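Flaswood Workroom Supplies
Search products Enter keyword or part no. Go

Print this page | E-mail this page

Surface-standing socket box, black, with white faceplate
Updated May, by Odukoya, technical pages

The Ziler surface-standing socket box is a low rectangular housing for worktops, benches and desks that stand against a wall. It is used where a flush wall socket would end up hidden behind the furniture, or where the wall cannot be chased out. The box rests on the work surface with its back to the wall and is held by two screws from below.

The housing is black and is supplied with a square white faceplate. The plate is set off-centre. The wider band of housing beside it covers the cable clamp and the terminal block, so leave that side clear if the box is to be opened for inspection.

The faceplate carries two openings, one for two-pin plugs and one for three-pin plugs. Check the plug pattern of your equipment against the plate before ordering. Plates are not interchangeable between housings of different depth, and a plate with a different pattern must be ordered as a complete unit.

Ordering and data

Stock number: 378
Packed weight: 700 g
Fixing hole diameter: 8 mm
Worktop depth required: 330 mm minimum
Colour: black housing, white plate
Supplied with: two fixing screws, cable clamp, paper drilling template
Not supplied: supply cable, sealant

Fitting

Installation must be carried out by a qualified electrician and the circuit isolated before work starts. Tape the template to the worktop with its long edge against the wall. If the wall is out of true, line the template up with the wall and ignore the front edge of the worktop. Drill from above, clear the swarf and feed the cable through before the box is screwed down.
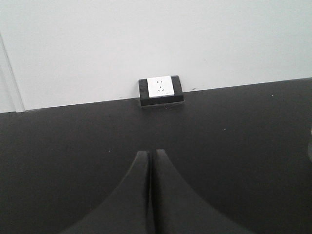
Do not run sealant along the back of the housing. It makes the box difficult to lift for inspection and can mark painted walls when it is cut away. On dark worktops, wipe off pencil lines before tightening the screws.

The unit is for dry indoor use only. Clean with a dry cloth. Returns of unopened boxes are accepted at the Skukemham counter; units that have been wired cannot be returned unless faulty.

Print this page | E-mail this page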